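4.2 What the sorters told us about their day

I should say up front that I came to the Nurnby site expecting to write about speed. We had the throughput logs, we had the shift records, and Přemysl Pešek had already built a very nice spreadsheet out of both. Then I spent my first week sitting in on breaks with the people who work beside the cells, and speed hardly came up at all. What they wanted to talk about was wire.

Nurnby takes in mixed offcuts of cable and hookup wire, and before the arms came in, all of it was teased apart by hand at long benches. It's fiddly work and it's hard on the fingers. Azucena Ponce, who has done it longer than anyone else on the morning shift, told me she used to go home and not be able to open a jar. She now looks after two cells, and she described the change like this: "My hands are better and my head is worse." I wrote that down twice because I kept hearing versions of it from other people (we coded 90 interview passages under "attention" in the end, more than under any other heading).

So what does a head-worse job look like? Mostly it's watching, and then stepping in. Over the study period the cells logged 2619 calls for help, and Yichen Ren went through 500 of them one by one with the operators to work out what each call had been about. Nearly 200 came down to strands that had snagged on each other or on a basket, and an operator had to decide whether to pull the batch or let the arms try again. That decision isn't written down anywhere. The training binder, which the site got from its sister plant at Duvatska, covers stopping and restarting a cell and not much else.

The operators had worked out their own rules, and these were surprisingly different from one shift to the next. The morning crew let the arms retry almost every time. The late crew pulled early, and were a bit proud of it. When Gunhild Hviid showed both groups the same set of snags in March, they argued about them for most of an hour - a really good hour, I thought - and by the end they had agreed on very little except that somebody ought to have asked them sooner. Figure 3 shows a two-arm cell with its baskets and wire.

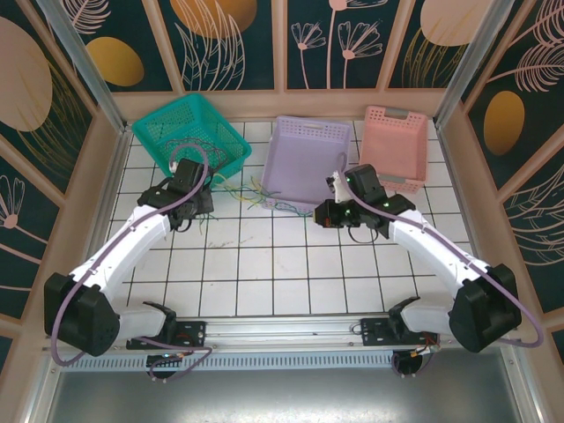

Figure 3. Two-arm cell with three baskets at the back and colored wire on the tiled floor.

Did the people who moved from the benches to the cells want to go back? Most of them didn't, but they wanted bench time kept in the rota so they wouldn't lose the feel for the work.

That last point matters for how we read the logs. A person who has sorted by hand can glance at a snag and guess how it will go, and the operators hired straight onto the cells told us they couldn't do that yet. Prasanna Bhattacharjee makes the same argument about the packing lines at Mridha, and I think he's right that the skill has to come from somewhere. The site has since agreed to a trial of mixed shifts, with one block at the bench and the rest at the cells. We take up the first results of that trial in Section 5, together with the pay question, which Azucena raised in every single interview.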